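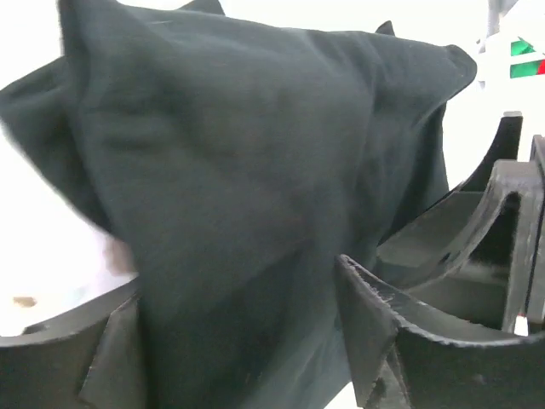

Section 4. First Grasp Check, Two-Arm Station

Perform this check after the finger assemblies have been fitted and before any folding routine is loaded. One person operates; a second stays at the stop switch.

1. Confirm that both base mounts are bolted firmly to the mounting plate.
2. Place one dark cotton garment on the table, within reach of either arm.
3. Set the grip limit in the Nondlow panel to 484 and the closing time to 2,000 ms.
4. Lower one gripper onto the cloth and close it. Keep the other gripper open and clear.

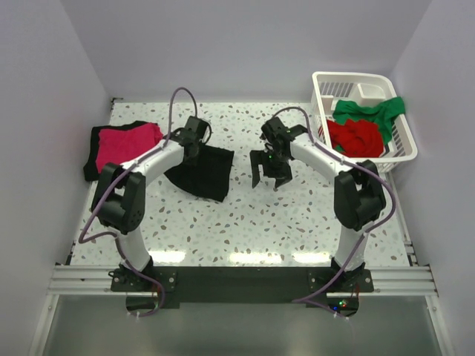 5. Raise the cloth slowly until its upper edge leaves the table. Hold for two seconds – do not swing the arm sideways.
6. Open the gripper and inspect the fabric for pulled threads.
7. Repeat with the other arm.

Note: Printed fingers may have rough rims. Sand any burrs that catch on the cloth and repeat step 4.

Caution: Leave slack in each cable at the wrist. A tight cable can pull loose when the elbow extends.

Record the result in the Jokville workshop log. Report failed checks to Rami Smadi.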